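Keeping Aleck in Shape: A Talk with the Technician Behind a Handheld Gripper
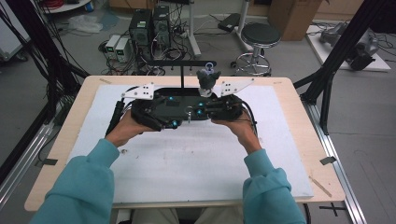 The first thing the technician at Tristier wants to talk about is cable. "Everybody asks about the jaws," she says. "I could go on about strain relief all afternoon!" She has been looking after Aleck, the team's handheld gripper, since February, and she still lights up when she gets to the part where the cable leaves the housing.

Aleck is held in two hands and taken through a job by a person, and the recordings go on to the software group. When I visited, the logbook stood at 3,932 recorded runs, of which 3,926 had passed the checks. The other six she knows by heart. "Four were the cable. One was a plate that had worked its way out of line, and one was me — I started the run before the jaws had been zeroed."

Zeroing is where her morning begins. She closes the jaws with nothing between them, reads the value, opens them all the way, reads it again, and compares both with the day before. If the two days differ by more than a hair she takes the plates off and starts over. "It's five minutes and I love it, because the machine is telling you how it slept."

The plates get the most handling. They're perforated, and dust from the foam finds its way into the holes, so she goes over them with a soft brush and then a dry cloth. She used to wipe them with alcohol and gave that up after a month, when she decided it was making the surface slick. The screws behind them are tightened a little at a time, left, right, left again. "Do one side all the way down and the plate creeps. You won't see it. You'll see it in the data two days later, and then you'll have a really bad Wednesday."

I asked what had broken in the worst way. She laughed and went straight to run 1,703. The gripper had begun dropping its connection whenever it was tilted to the left, and only then. She swapped the cable and the fault stayed. She swapped the power supply, reloaded the software (Jarnurent, the team's own package) and still it stayed. "So I sat down with it in my lap and just tilted it, over and over, with my thumb on the connector. And I felt it click! A tiny, tiny click." One solder joint inside had cracked most of the way around. The repair took less time than making the tea afterward.

Since then every cable gets a loop of slack before it goes anywhere near a fixed point, and she bends the first few inches by hand each week while someone else watches the signal. She keeps 2 spare cables made up and labeled, and won't lend either of them out.

She is just as fond of the setup around it. The foam on the table is there to be dropped on, and she turns it over when it gets too marked. The rails were squared up once, slowly, and she'd rather people didn't lean on them.

Next on her list is a new set of plates drawn up with Mạch, the shop that does the team's small parts. They should come off with a single screw each. "One screw!" she says. "I've been asking for that for nearly as long as I've been here."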